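Gristemberg Forums > Home builds > Arms and grippers
Thread: Soft packets and a two-finger gripper, how hard do you squeeze?

pebbledash_pete
Right, the arm finally moves without trying to take my elbow off, so on to the fun bit. I've got it next to the round side table and the job is a packet of tissues. Pick up, move over, put down. Sounds like nothing! But a tissue packet is horrible for a gripper, it's slippery and squashy and it changes shape every time you touch it, and my grip code (the Rantala library, more or less as it came) was written by somebody who only ever picked up wooden blocks.

Before every run I close the fingers on thin air and note the encoder reading. Mine sits at 2,617 with the tips together, and if it comes back different I do the zero again before going anywhere near the table. 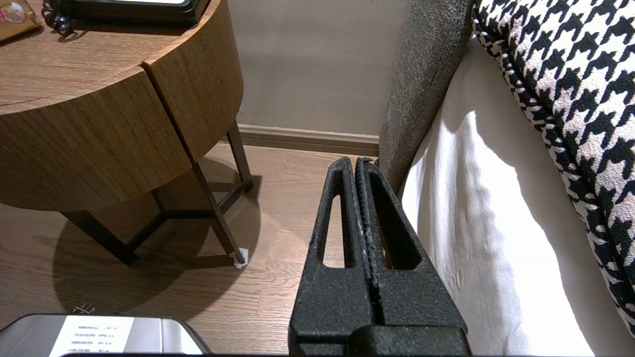
What speed does the grip loop run at? It runs at 500 Hz, and the wrist camera goes through a separate cable so it can't slow it down.

So what are people using as a stop condition for soft stuff? Motor current, position, or just a number you made up?

solderfumes
Made up number, every time. Mine's a current limit I found by crushing crisps.

More seriously, current on its own is rubbish for packets. The film gives, the current hardly rises, and by the time your limit trips you've folded the thing in half. I close to a position and use the current limit as the emergency brake.

quillon88
Don't agree with that at all, sorry. Position only works if you know how thick the packet is, and it's thinner every time somebody takes a tissue out. Go on current and turn the limit right down. I had a Fidedlow driver board on my old arm and it would hold a very low limit quite happily.

solderfumes
It held it on your arm. Mine had so much friction in the gears that a low limit meant the fingers didn't move.

pebbledash_pete
Ha, ok, I'm somewhere in between I think. My gears are fairly free but they do get sticky in the last bit of travel. I spent yesterday evening trying both ways and here's what I've settled on for now:

1. Zero with the fingers shut, as above. Open wide, wrist tilted down towards the table.

2. Come in low and take the packet near its bottom end, closing slowly. Once the current reaches 76 (that's the library's own units, don't ask me what they are) it goes 8 more encoder counts and then holds. You get a fold up the middle between the tips and I've decided I like that, it gives them something to bite on.
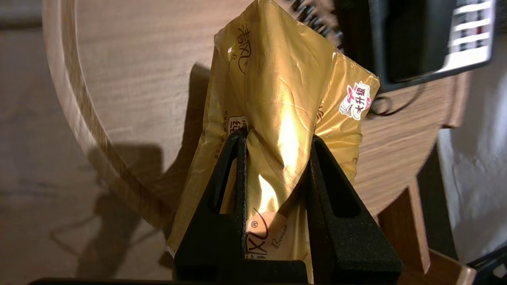
3. Lift a tiny bit, wait, check the position again. If the fingers have crept inwards, lower it and start over.

4. Move across with the elbow kept slow. Fast moves make the top of the packet flap about and that's when I lose it.

Step 3 is the one that's saved me the most swearing.

quillon88
So that's current with a bit of position stuck on the end. I'll take that as a win :)

marrowfat
Been reading this with interest as we've got a similar job coming up at the Denbridge shared workshop. Where do you bring the arm in from? Ours is bolted to a bench and everything ends up being a reach from one side. Half our trouble has been the wrist cable snagging on things before the fingers get anywhere near.

pebbledash_pete
From the side as well, over the top of the seat. Cable is a sore point! It hangs in a loop past the wrist and I keep meaning to clip it along the arm, but then the wrist won't turn all the way — so for now it dangles. 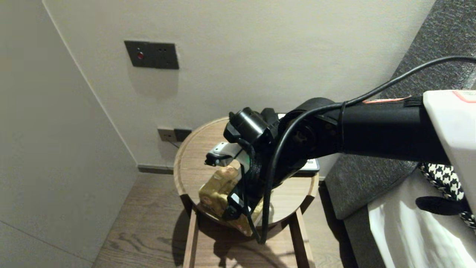
Reaching in over the side table, gripper angled down at the gold packet.

marrowfat
Thanks, that helps a lot. I'd worry about the loop dropping on to the tabletop. We put a spring hook halfway along ours, ugly but it keeps the slack up out of the way and you still get the full turn.

solderfumes
Spring hook is a good shout. Also pete, do you re-zero after a failed grab, or only at the start? If the fingers slip on the shaft even slightly, your stop number means nothing.

pebbledash_pete
Only at the start up to now, and yes, you've probably just found my afternoon's bug. Going to add it after every miss. I back the arm right off the table first and do it low down over the floor, so there's nothing for the tips to catch on. 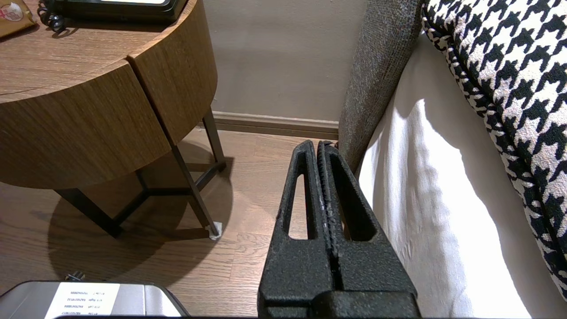
Wrist view, fingers nearly closed, table on the left.

quillon88
Do it twice and take the second reading. First close after a move always reads a bit off on mine.

solderfumes
Agree with quillon for once. Mark the thread, it won't happen again.

pebbledash_pete
Twice it is. Hook's going on tonight as well if I can find one in the bits drawer. I'll post the code when it's less embarrassing.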